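Regional Crime and Public Safety Reporter
Zhuravel Courier, Fellasley newsroom
Full-time, permanent

The Zhuravel Courier invites applications for the position of Crime and Public Safety Reporter. The successful candidate will join the newsroom in Fellasley and will cover police, courts, fire and rescue, and road safety for the city and the surrounding Skelus district. The position reports to the News Editor, Marichka Moroz.

The Courier publishes a daily website and a weekly print edition. Its readers live for the most part in Fellasley, the harbor villages and the farming towns along the Skelus road, and many of them first learn of a serious local incident from our pages. We therefore expect a high standard of care in this position, in particular where a report concerns a death, an injury to a child or a person who has not been charged with an offense.

Duties

The reporter will:

Attend police briefings, inquests and court hearings, and file accurate copy from them on the same day.
Maintain regular contact with the Fellasley police department, the district fire service, the hospital press office and the courts.
Write short breaking items for the website, normally of no more than 400 words, and update them as facts are confirmed.
Produce at least 2 longer reports each month on matters of public safety. Recent subjects have included unlit rural crossings, delays in the district court and fire inspections in rented housing.
Check all names, ages, addresses and charges against a primary source before publication.
Keep full notes of interviews and hearings, and store them in accordance with the records policy.
Take part in the weekend and evening rota described below.

Every item concerning a criminal matter is read by a second editor before it is published. The reporter is expected to answer that editor's questions promptly and to remain reachable until the item is live.
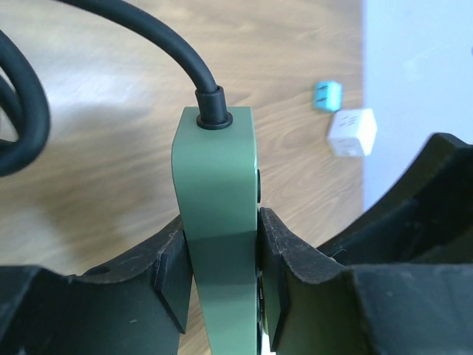 Green power strip with a black cord.

Requirements

Applicants must have at least two years of paid reporting experience with a newspaper, news agency, broadcaster or news website. Experience gained on a student publication is welcome but will not be counted toward this requirement.

Applicants must also be able to show:

A sound working knowledge of the law on contempt, defamation and the identification of minors.
Clear and correct written English, and the ability to write to length and to deadline.
Sound judgment in dealing with victims, witnesses and bereaved families.
A full driver's license. Much of the Skelus district has no evening bus service.

The ability to take photographs and short video clips on a phone is useful. A second language spoken in the district is an advantage. Shorthand is not required, but recording is not permitted in several of the local courtrooms and candidates should be prepared to explain how they take a reliable note.

Standards of conduct

All editorial staff work under the Courier's code of practice, a copy of which is sent to every shortlisted candidate. Applicants should note three of its provisions before applying. Reporters do not approach the family of a person who has died until the police or the hospital has confirmed that next of kin have been told. Reporters do not take images from private social media accounts without the consent of the account holder or, where that person has died, of the family. Statements made by the police are attributed to the police, including in headlines.

Corrections are published under the name of the section and not of the individual reporter. The person who wrote the item is required to help in preparing the correction.

Hours and place of work

The working week is five days. Ordinary hours are from 8 a.m., with one late shift each week that ends when the print pages have been sent. Weekend duty is shared among the 6 members of the news desk, and time worked at weekends is returned as paid leave in the following month.

The position is based at the newsroom on Drirkier Street in Fellasley. Work from home may be agreed with the News Editor on days when there are no hearings or briefings to attend – it is not available during the first two months of employment.

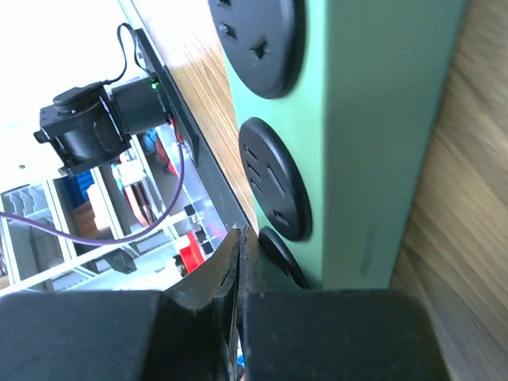

Mint-green power tower with round black socket faces.

Pay and benefits

Salary is set according to the Courier's published scale for reporters and depends on experience. The scale will be sent on request. Mileage is paid for travel outside the city, and the company meets the cost of one media law refresher course each year. Staff who cover fatal incidents or distressing trials have access to confidential counseling, arranged outside the company and paid for by it.

There is a probationary period of 6 months, with a review meeting at the midpoint.

How to apply

Applications should consist of:

A cover letter of no more than one page.
A current résumé.
Three published items, at least one of which must be a court or police report. Please state how much editing each item received, if known.
The names of two referees, one of whom must be a current or recent editor. Referees will not be contacted before the interview stage without the candidate's permission.

Applications are to be addressed to Matvii Prokopenko, Head of Personnel, at the Drirkier Street office, or submitted through the careers page of the Courier's website. They must be received by 5 p.m. on the last working day of April. Late or incomplete applications will not be considered.

We expect to invite around 8 candidates to a written exercise and interview in May. The exercise consists of preparing a news item from a police statement and a set of hearing notes, followed by a short discussion of the legal points it raises. Travel costs within the country will be refunded against receipts.

The Courier considers all applicants without regard to race, religion, sex, age, disability, national origin or family status. Candidates who need adjustments for the written exercise or the interview should say so in the cover letter or contact the personnel office separately. Questions about the duties of the position may be directed to Marichka Moroz through the newsroom switchboard, preferably before noon.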